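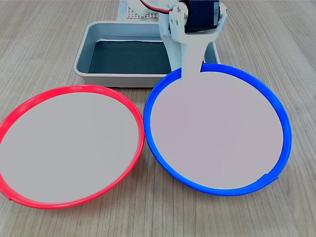 나뭇결 탁자 위의 빨간 테두리 원판과 금속 쟁반

호르닛콤 마을 밥상 사업 중간 보고
받는 분: 펠론 재단 지역지원 담당 에프티히아 하치게오르기우 님
보내는 날: 11월 7일

하치게오르기우 님께

지난번 통화에서 보고서는 짧아도 괜찮다고 말씀해 주셨는데, 쓰다 보니 또 길어졌습니다. 그래도 재단에서 보태 주신 돈이 어디에 어떻게 쓰였는지, 그리고 그 사이에 저희가 무엇을 배웠는지 되도록 빠짐없이 적어 두고 싶은 마음이니 차 한 잔 곁에 두고 천천히 읽어 주시면 고맙겠습니다.

먼저 식사 나눔부터 말씀드리겠습니다. 이번 기간에 저희 부엌에서 나간 점심은 모두 588끼입니다. 이 가운데 361끼는 회관에 오셔서 함께 드신 것이고, 나머지는 거동이 불편하신 분들 댁으로 가져다드린 것입니다. 처음 신청서를 쓸 때는 배달이 훨씬 많을 줄 알았습니다. 그런데 한 번 나와 보신 어르신들이 옆집 분을 데리고 오시고, 그분이 또 동생을 데리고 오시면서 회관 쪽이 붐비게 되었습니다. 배달 쪽 예산이 조금 남았고 회관 쪽 식재료비는 빠듯했는데, 항목을 옮겨 써도 된다고 빨리 답해 주셔서 큰 걱정을 덜었습니다.

음식은 여전히 하미드레자 타헤리 씨가 맡고 있습니다. 봄에는 국과 나물 위주로 차렸는데, 씹기 힘들다는 말씀이 몇 번 나와서 여름부터 찜과 죽을 늘렸습니다. 호박죽이 제일 먼저 떨어지고, 가지찜은 좋아하시는 분과 그렇지 않은 분이 뚜렷하게 갈립니다. 소금을 줄인 식단은 솔직히 아직 숙제입니다. 싱겁다고 집에서 간장을 들고 오시는 분이 계셔서, 요즘은 들깻가루와 식초로 맛을 살려 보고 있습니다. 다음 보고 때는 좀 더 자신 있게 말씀드릴 수 있기를 바랍니다.

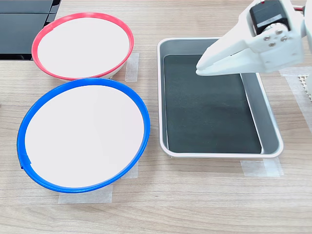 채소는 대부분 쿠르쿨라스 농장에서 받고 있습니다. 모양이 고르지 않아 시장에 내기 어려운 것을 싸게 넘겨주시는데, 10월에는 무와 배추가 한꺼번에 들어와서 부엌 안쪽 복도까지 상자가 쌓였습니다. 그냥 두면 버리게 생겨 급히 김치 담그는 날을 잡았고, 열여섯 분이 와 주셨습니다. 절임 시간을 두고 집집마다 의견이 달라 오전 내내 시끌시끌했습니다만, 결국 두 가지 방식으로 나누어 담갔고 양쪽 모두 겨울 동안 상에 올릴 생각입니다. 이날 쓴 고춧가루와 젓갈 값은 행사비 항목에 넣었습니다. 영수증은 따로 묶어 보내드립니다.

시설 쪽은 좋은 소식과 아쉬운 소식이 하나씩입니다. 좋은 소식은 냉장고입니다. 제브톤에서 들여온 새 냉장고가 제자리를 잡았고, 예전 것처럼 밤중에 덜컹거리지 않아 위층 합창 모임에서도 반가워하십니다. 아쉬운 소식은 환풍기 공사입니다. 견적을 받아 보니 천장 안쪽 관까지 손봐야 한다고 해서 올해 안에 마치기가 어렵게 되었습니다. 발타자르 베르히톨트 씨가 건물주와 비용을 어떻게 나눌지 이야기하고 있고, 지금까지는 분위기가 나쁘지 않습니다. 환풍기 몫으로 받은 금액은 손대지 않고 그대로 두었습니다. 내년으로 넘겨 쓸 수 있을지 여쭙고 싶습니다.

요리 교실 이야기도 드려야겠습니다. 원래 계획은 혼자 사시는 남자 어르신들을 위한 기초반이었습니다. 밥 짓기, 달걀 요리, 된장국, 이렇게 단출하게 시작했고 끝까지 나오신 분은 일곱 분입니다. 신청자에 비하면 적은 편이라 저희도 고민이 많았습니다. 중간에 그만두신 분들께 여쭈어 보니 시간이 너무 이르다는 말씀과 버스가 뜸하다는 말씀이 많았습니다. 그래서 다음 반은 점심 식사 바로 뒤로 옮겨, 드시고 나서 그대로 남아 배우실 수 있게 하려고 합니다.

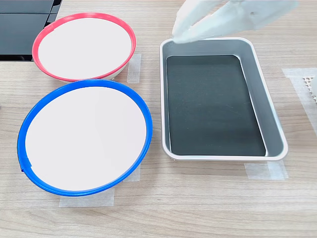

그래도 끝까지 남으신 분들은 참 열심이셨습니다. 마지막 시간에는 각자 한 가지씩 만들어 가족이나 이웃을 불렀는데, 아칠레아스 니콜라이디스 씨가 콩조림을 한 솥 가득 해 오셔서 모두 싸 가고도 남았습니다. 수업에서 쓴 조리법은 큰 글씨로 옮겨 적는 중이고, 얇은 책자로 묶어 회관과 보건소에 둘 예정입니다. 인쇄비는 교육비 잔액으로 충당됩니다.

사람 이야기를 조금 보태면, 배달을 맡아 온 라파일 람브라키스 씨가 겨울 동안 고향에 다녀오게 되었습니다. 배달 길에 안부를 살피는 일까지 도맡아 주셨던 터라 빈자리가 크게 느껴질 듯합니다. 당분간은 저와 타헤리 씨가 번갈아 돌고, 새로 오실 분을 찾고 있습니다. 댁마다 문 두드리는 방법이며 드시면 안 되는 음식을 적어 둔 공책은 잘 넘겨받았습니다.

남은 기간에는 겨울 식단을 짜는 일과 배달 인력을 구하는 일을 먼저 하려고 합니다. 길이 얼면 회관에 나오시는 분이 줄고 배달이 다시 늘 테니, 식재료비와 배달비의 비율도 그때 한 번 더 상의드리겠습니다. 회관에 들르실 일이 있으시면 점심때 맞추어 오세요. 미리 말씀만 주시면 호박죽 한 그릇은 꼭 남겨 두겠습니다.

늘 살펴 주셔서 고맙습니다.

호르닛콤 마을 밥상 운영 담당 드림

붙임: 지출 내역표, 김치 담그는 날 영수증 묶음, 환풍기 공사 견적서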